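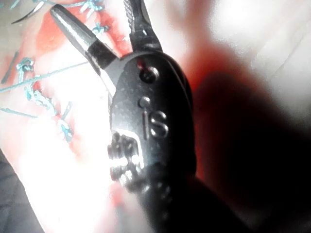

How to Set Up and Look After a Suture Practice Pad

Print this page | E-mail this page

A soft pad is the cheapest way to get regular stitching practice, and with a little care one pad will last through a lot of sessions. These instructions cover laying out the work area, making the cut, placing a row of simple stitches and cleaning up. They apply to most soft tissue pads, including the Brenwood and Jetetti ones, which come in nearly the same size.

What you need

- One soft tissue pad
- White cotton cloth, large enough to go under the pad with a margin on all sides
- Colored suture thread (teal or dark blue is easy to see)
- Curved needles
- Needle driver, forceps and thread scissors
- A scalpel or craft knife
- Red stage liquid or food coloring, if you want it
- Mild soap, talc or cornstarch, and a soft brush
- A lidded container for used needles and blades

Laying out the cloth

Iron the cloth first. Needle tips catch in folds. Spread it over a firm surface and tape down the corners. If you are using red coloring, put a sheet of plastic under the cloth, and expect the cloth to stain for good. Keep one cloth just for this.

You can also use the cloth itself for warm-up. Run a few loose stitches through it and tie them off before you move to the pad. Cotton will not behave like tissue, but it is fine for knots.

Cutting the pad

1. Set the pad on the cloth with the smooth skin side up, if it has one.
2. Hold the pad at both ends. Keep your fingers out of the line of the blade.
3. Make one straight cut lengthwise. Stop well short of the ends so the pad stays in one piece.
4. Go to half the thickness at most. A pad cut all the way through flops open and will not hold tension.
5. Add the red liquid with a dropper, a little at a time. Let it run along the cut and blot what spreads onto the surface.

Stitching

1. Cut a length of thread you can pull through without standing up. I use 21 inches.
2. Grip the needle about two thirds of the way back from the point.
3. Enter straight down, a short distance from the edge of the cut, and turn the wrist to follow the curve of the needle.
4. Come out the other side at the same distance and the same depth.
5. Pull the thread through and leave a short tail.
6. Tie a surgeon's knot, then two single throws in opposite directions. Bring the edges together until they touch and stop there. If the pad puckers, the knot is too tight.
7. Trim the ends and place the next stitch.

When a stitch tears out, move a little farther from the edge. Do not go back into the torn hole. Once the margin is ragged, start a new cut on a fresh part of the pad.

Cleaning up

Snip every stitch and lift it out with the forceps. Put needles and blades in the lidded container before doing anything else. Pick loose thread off the cloth. Wash the pad in lukewarm water with mild soap, working the red out of the cut with the brush. Pat dry, leave it open to the air for 4 hours, then dust lightly with talc. Store it flat, away from sunlight and printed paper. Ink will transfer.

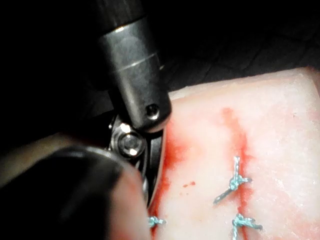 Anonymous wrote: Does the cornstarch go inside the cut too? My Wisasex pad sticks to itself after washing and the old cuts close up so you can't find them.

Reply from site: Yes, a light dusting inside. Brush out the extra before you stitch again.

Anonymous wrote: Food coloring never came out of mine. I switched to the Choi stage liquid and it rinses off, at least if you do it the same evening.

Anonymous wrote: I got 11 cuts out of one pad by using both sides. The back is softer and tears sooner.

Back to top | Contact us | Copyright. All rights reserved.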